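Grenddale Community Kitchen
May 25, 2024

The kitchen at Grenddale will move to its summer arrangements from the first week of June. This thread sets out what is changing for groups that book the serving area. Please read to the end before sending in a booking form.

1/ Paper plates will no longer be supplied. Each booking will instead include a set of reusable plastic plates, which are kept with the kitchen and must not be taken off the premises. The full stock is 100.

2/ The plates are round, pale blue and shallow, with a raised rim. They suit sandwiches, rice dishes, cake and fruit. Soup and anything with a good deal of gravy should be served in the bowls, which remain in the Farkia cupboard by the door.

3/ Plates are to be set out on the steel table at the start of service, with clear space between them so that food can be put down and picked up without reaching across.
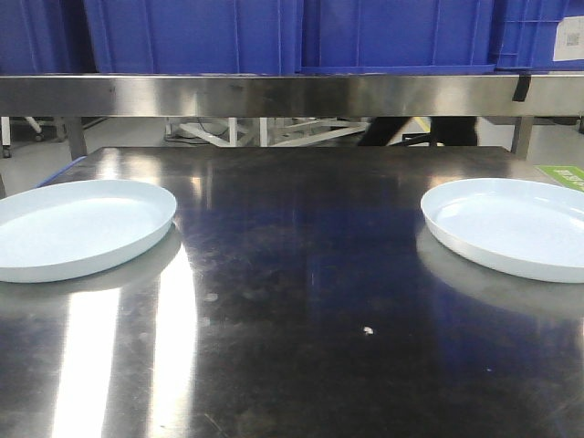

Plates on the steel table, Grenddale kitchen.

4/ The steel table shows every smudge and water spot. Groups are asked to wipe it down before service and again at the close, using warm water, a little washing-up liquid and a soft cloth. Dry it with a second cloth, working along the length of the table. Scouring pads and powder cleaners must not be used on it.

5/ Crumbs and small scraps should be lifted off with a damp cloth before any plate is put down. A quick look across the surface from a low angle will show what has been missed.

6/ At the end of service, plates should be picked up by the rim, scraped, washed and left to drain. Stacks of up to 17 may go back on the shelf once fully dry.
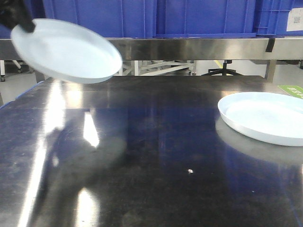 Anisa Nugroho replied to ask whether groups may still bring their own plates, as hers has a set that it has used for years and would prefer to keep using.

7/ They may. Own plates should be named on the underside and taken home the same day. The kitchen cannot store them between bookings.

8/ Cracked or badly scratched plates should be put to one side and entered in the kitchen book. There is no charge for ordinary wear.

9/ Booking forms for June are available at the front desk. Completed forms should be marked for the attention of Precious Barredo.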